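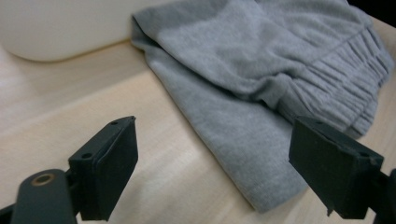

Minutes of the committee of the Sokisska Metal Weekend, 7 May 2020, held by video. The first item was merchandise, carried over from the last two meetings, at both of which it was carried over. Wiesława Cieślak reported that the black shirts sell and that the bands are tired of black shirts. She proposed something soft and grey with a gathered waistband, as on the table, with the festival logo down one leg. Baláž objected that no one has ever been frightened by a drummer in joggers. Wiesława replied that she had seen most of our drummers at breakfast and disagreed. A run of 300 was suggested, then cut to 17, then deferred.

Present: Wiesława Cieślak (chair), Baláž, Givard, the secretary. Jarurel sent two members, one of whom had no sound and was recorded as agreeing with everything.

Minutes of the previous meeting
Accepted, with one correction. Givard did not call the headliners "a wedding band with a grudge". He called them "a wedding band". The grudge was added by the secretary and has been taken out.

The bill for September
We have 11 bands confirmed, in the sense that they have answered an email. Whether any of them can travel is another matter and was discussed at length without result. Jarurel still want to close the Saturday night. Baláž pointed out that their last closing set had one song in it and that people missed trains. Jarurel's speaking member said it was two songs with a shared middle. The chair asked for a set list by the next meeting, with timings, in minutes.

The doom stage will stay indoors. The black metal stage will stay outdoors, where the bands prefer it and the neighbours do not.

Keyboards
Givard asked again whether bands with more than one keyboard player should be given a longer changeover. The secretary asked how many keyboard players the rule was meant to cover. Givard said it was a matter of principle. Agreed that each band gets the same changeover, and may spend it as it likes.

Sound
The limit in the hall was exceeded last year during the soundcheck, before the doors had opened. The hall has written. Baláž will write back. The chair asked to see the letter before it goes, having seen the last one.

Money
The balance stands at 2235, all of it already promised to the hire firm for the smoke machines. The chair asked if we could have less smoke. Vote taken: one in favour, the rest against, Jarurel's silent member counted with the rest.

Refunds: if September falls through, tickets move to next year or are paid back, as the buyer chooses. Baláž wanted a third option in which we keep the money. Noted.

Any other business
Givard has recorded a demo at home and would like it played between sets. The meeting listened to the first part. Discussion was brief. It may be played while the car park is emptying.

Actions
Wiesława: prices for the grey garments, with and without logo.
Baláž: draft letter to the hall, polite.
Jarurel: set list.
Givard: nothing, at his own request.

Next meeting to be fixed by email. The secretary asks that people answer the email.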